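Trustmont opens sorting room for lost and donated small goods

Tandeck site will handle odds and ends that household collections leave behind

TANDECK – Trustmont has opened a sorting room for small household goods at its Tandeck depot, giving the region one place to send the mixed odds and ends that turn up at the bottom of donation bags, office clear-outs and lost property boxes.

The room takes items that are too small or too miscellaneous for the main charity shop floor: pouches, cable ends, hardware, kitchen drawer pieces, toys, single tools and the like. Until now most of this material was set aside at the six Trustmont shops and sent to landfill when the storage cages filled up.

During a trial that ended in January, 2193 items were sorted at the depot. Of these, 188 were matched to an owner through lost property records kept by partner libraries and recreation centres. The rest were priced for sale, passed on to repair groups or sent for metal and textile recycling.

"Small things take up a surprising amount of people's time," said Effie Kerr, operations manager at Trustmont. "A sofa comes in, you look at it, you know where it's going. A carton of mixed bits from somebody's garage can sit on a bench for a month. We wanted a room where that carton is the job."

Goods arriving at Tandeck are tipped into deep metal bins with sloping sides, then taken out one at a time and placed in trays by type. Fabric goods go to one bench, metal pieces to another, and anything that may belong to a set is held on a labelled shelf for 17 days in case the other parts come through. Items with a name or number on them are logged before they go any further.

The bins were chosen over the flat tables used in the early weeks of the trial. Small pieces tended to roll off the tables, and staff spent part of each morning sweeping under them.

Shelving, trays and benches were supplied by Michiels, a local shop fitter, which reused much of the material from a closed hardware store. Drastar, the recycling contractor for the depot, will collect scrap metal and worn fabric from the rear dock.

The fit-out cost $4000, paid from Trustmont's shop income. No new building work was needed. The room occupies the former packing area beside the loading dock, and the old packing counter has been kept for pricing.

Thilini Weerakoon, who supervises the room, said the sorting guide was rewritten several times during the trial as staff found out what people were giving away.

"The first version had a category called 'other', and nearly everything went in it," she said. "Now there are trays for drawstring bags, small footwear, flat metal parts and so on. If a tray stays empty for a few weeks we take the label off and use it for something else."

Weerakoon said donors could help by keeping small items together in a tied bag or a box with a lid, and by writing a short note if pieces belong to the same set. Batteries should be taken out beforehand. The depot cannot accept medicines, opened cosmetics, blades without a cover or anything containing liquid.

Small goods can be left at any Trustmont shop during opening hours or brought directly to the Tandeck dock between 9 a.m. and 3 p.m. Organizations with larger amounts, such as schools emptying a lost and found cupboard, are asked to phone ahead so that a bin can be kept free.

Sorted goods will be sold from a new shelf near the front counter of each shop. Most items will be priced individually, with mixed bags of hardware and craft material made up at the depot as supplies allow. Anyone looking for a lost item can ask at a shop and fill out a card with a short description, including colour, size and the place it was last used. Cards are sent to Tandeck with the evening van and checked against the log the next working day.

Trustmont plans to extend the service to two neighbouring districts once the shelf system is running in all of its shops.

About Trustmont
Trustmont runs second-hand shops and a central depot at Tandeck. It collects furniture, clothing and household goods and uses its shop income to pay for reuse and repair work in the region.

Media contact
Effie Kerr, Operations Manager, Trustmont
Interviews and visits to the sorting room can be arranged through the depot office.

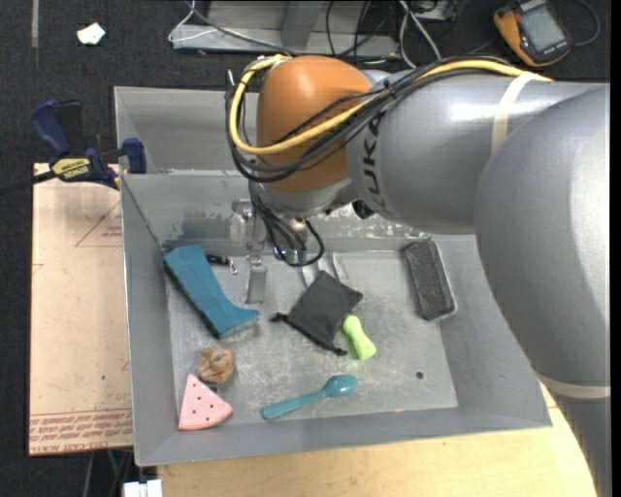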